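Tulpen und Früchte für den langen Tisch

Als ich im März zum ersten Mal nach Trirkenham kam, hatte ich keine Ahnung von Tischdekoration. Bei uns zu Hause standen die Blumen in einem Gurkenglas, und das Obst lag dort, wo gerade Platz war. Kylie Ellery hat darüber gelacht, aber freundlich. Sie richtet seit 12 Jahren Tafeln für Hochzeiten und Jubiläen ein, und in ihrem Lager in der Udidbridge stapeln sich die Körbe bis unter das Dach.

Ihr erster Rat war, mit dem Korb anzufangen. Er ist das schwerste Stück auf dem Tisch, und alles andere muss sich nach ihm richten. Ellery nimmt am liebsten geflochtene Körbe mit künstlichem Obst und Gemüse. Früher hätte ich das kitschig gefunden. Wer aber einmal für über 200 Gäste gedeckt hat, der denkt anders über echte Pfirsiche, die am Nachmittag weich werden und die Wespen rufen.

Den Korb stellt sie fast nie in die Mitte. Er kommt auf die linke Seite, und rechts bekommt er ein Gegengewicht, im Frühling meistens Tulpen.
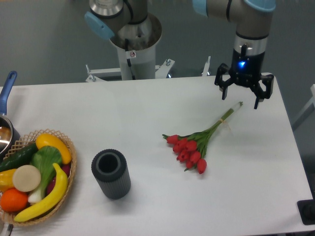

Rote Tulpen sind ihr die liebsten, besonders auf einer weißen Fläche ohne Tischdecke. Sie legt den Strauß zuerst schräg hin, noch gebunden, und geht dann ein paar Schritte zurück. Erst wenn ihr die Richtung gefällt, sucht sie die Vase aus. Manchmal bleibt der Strauß auch einfach liegen, was mir persönlich besser gefällt als jede Vase. Für echte Blumen geht das freilich nur kurz.

Ihr Kollege Czesław Jakubowski ist in diesem Punkt strenger. »Eine Blume, die liegt, sieht vergessen aus«, sagte er mir beim Kaffee. Er arbeitet viel mit Gefäßen aus der Töpferei Riedl, schlichten Formen ohne Muster. Die beiden streiten darüber schon lange, und ich hatte den Eindruck, dass sie es gern tun.

Einig sind sie sich beim leeren Platz. Zwischen zwei Dingen soll man die Platte noch sehen können. Ich habe das zu Hause probiert und zuerst alles zu eng gestellt. Nachdem ich 2 Kerzenhalter wieder in den Schrank gebracht hatte, war es besser. Das Gurkenglas benutze ich übrigens weiter, für die Zweige im Flur.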